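How to get rings, haze and sticky patches off a wooden table

Carys Parri, May 31, 2023
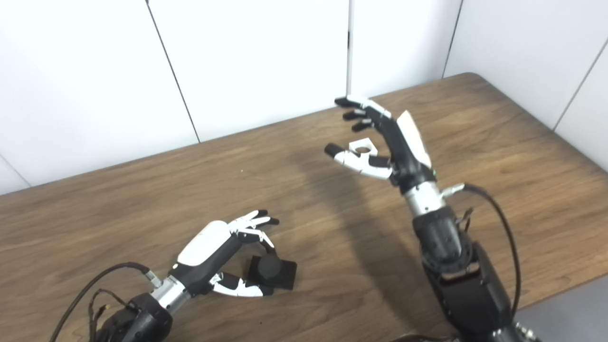 Warm brown top, pale panelled wall behind. Small black things like the one by the fingertips are what you need to clear off first.

Quick one as I keep getting asked. Table tops - wood or wood-look, most of this works on both. Skip to step 4 if yours is only dull.

What you need

Two soft cloths, old T-shirt is fine
Washing-up liquid
Warm water, small bowl
Soft pencil rubber (the white kind)
Furniture wax or polish - I use Randow, the plain one with no scent
Hairdryer, for white rings only
Felt pads, stick-on

Takes roughly 26 minutes if there are no rings. Longer if there are.

Before you start

Work out what the surface is. Look at the underside near a corner. Same grain, same colour, probably solid or veneer. Plain board or paper-ish underneath, it's a printed or plastic finish and you can skip the wax, it just sits there and smears.

Test everything somewhere hidden. Inside of a leg, back edge. I didn't once, on a sideboard, still annoyed.

Step 1 - clear it

Everything off. Lift, don't slide. Small heavy things with a flat base are the worst for scratches as grit gets under them and you push it along with the thing. Turn each one over and wipe the bottom while it's in your hand.

Anything with a rubber foot, check for a mark underneath. Rubber can leave a brown shadow in some finishes and that will not come out with washing up liquid. Sorry.

Step 2 - dry wipe

Dry cloth, with the grain, far edge towards you. Do the corners too. Rounded corners collect a grey line of muck just under the lip, run a finger along and you'll feel it. If the table is against a wall pull it out a hand's width first, crumbs live down there.

Step 3 - damp wipe

One drop of washing-up liquid in the bowl. One. Wring the cloth until it doesnt drip. Wipe in strips, then go over each strip with the dry cloth straight away. Don't leave water sitting in a join.

Sticky patch? Lay the damp cloth on it, count to 30, wipe. Repeat. No scourers, no knife, no fingernails if you can help it.

Step 4 - haze

That cloudy look you only get with the light coming across is nearly always old polish. Somebody's been spraying for years. Second go with the damp cloth, fresh water this time, then buff dry. If it's still cloudy I use Jundwood cleaner, a bit on the cloth, never straight on the table.

Check it from low down. Get your eye level with the top and look along it. From above you'll miss half.

Step 5 - rings and scuffs

White ring: moisture in the finish. Hairdryer on low, keep it moving, hand's length away. Stop when the surface feels warm. Let it cool, look again, do another round.

Dark ring: it's gone into the wood. This page won't fix it. You're into sanding.

Black scuffs: pencil rubber, light pressure, then brush the bits off before you wipe or you'll just grind them about.

Step 6 - wax

Real wood only. A bit the size of a pea for each section. Rub in, leave as long as the tin says, buff with the clean cloth. Less than you think. If your sleeve sticks to it the next day you used too much, buff again.

Step 7 - put things back

Felt pads on anything hard and flat-bottomed. Trim them so they don't poke out. I redo mine every July, they go flat and pick up grit, and a gritty felt pad is basically sandpaper.

Cables - anything that trails over the edge of a table will saw at it if it gets tugged. Move the lead or put a folded cloth under it.

How often

Step 2, whenever. Step 3, once a week if you eat at it. Wax twice a year at most.

Next page: chairs, and teh wobbly leg thing.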